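Back from the open day at Firkton, feet killing me. 28 of us in the group, which was too many for one corridor.

Gilles Renaud did the intro. Fast talker. Most of the morning was on the simulated lab — they build the bench on screen first, arm and liquid handler and all, and try the moves there before anyone books time on the real one. Mathis Brunet drove. He said they'd run 543 tries at one plate move before they were happy with it. My favourite part by far, could of watched till lunch. 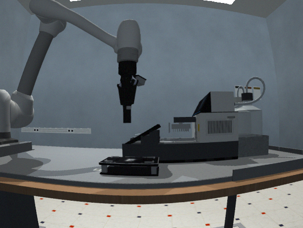 The simulated bench, arm on the left, pipetting machine behind.

I asked about the floor tiles, got a laugh, no real answer. Fair enough.

Then the real lab after lunch, 20 minutes, behind glass. Smaller than I'd pictured and a lot louder. Coffee was terrible. They're doing another one in Febuary and I've put my name down — will try to get a spot near the front this time.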